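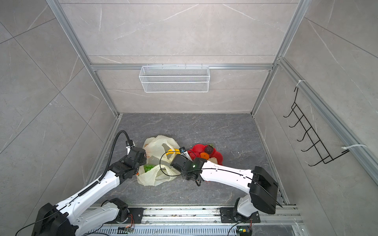 Hanging basket and five-hook rack in place, groceries on the floor panel.

Wondby basket and hook rack: short review

The Wondby set consists of a long, shallow white wire-mesh basket and a black wire rack with five hooks. I ordered it from Trurkivex in March for $34, shipping included. Delivery took 3 days.

Basket

The basket hangs from a horizontal rail on small hooks. No drilling is needed. It lifts off for washing and goes back on in a few seconds. The mesh is fine enough that grapes do not drop through, but the shallow sides limit it to small produce and packets. A full grocery bag belongs on the floor or a counter.

Hook rack

The rack comes without hardware. Cable ties hold it to the rail at the side. It carried a net bag of oranges on one hook without bending. With 2 bags on adjacent hooks, the loads touch - the spacing suits towels and empty bags better.

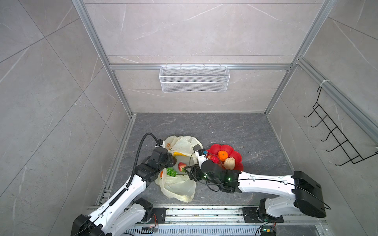 Unloading

The plate used for sorting is a red plastic one with a scalloped edge, bought separately from Vasylenko in Wustville. It takes an orange, a bun and a red fruit with space left over. The raised petals keep round fruit from rolling. The red shows juice less than a white plate does, and it rinses clean.

The thin plastic grocery bag is the weak part of the routine. It folds in on itself, and small fruit ends up under the creases. Holding the rim open while lifting things out works best. Grapes should come out by the stem, and strawberries before anything heavier shifts onto them.
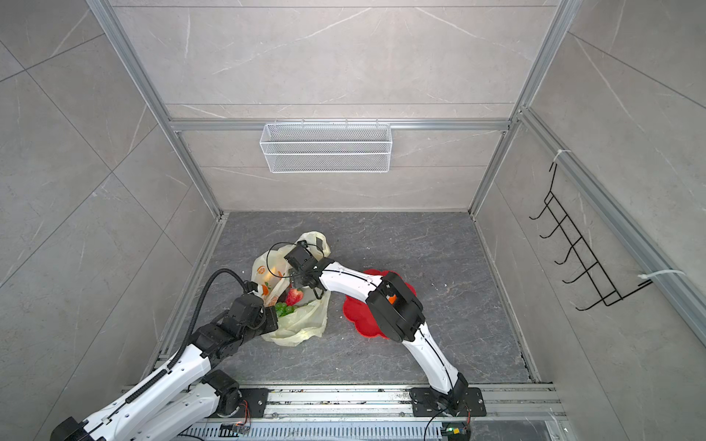
A stiffer tote would remove most of this trouble, and the rack has hooks to store one on. I have used the set for 121 days. The mesh coating has not chipped, and the hooks are still straight. Recommended for the basket; the rack is adequate, with a point off for the missing hardware.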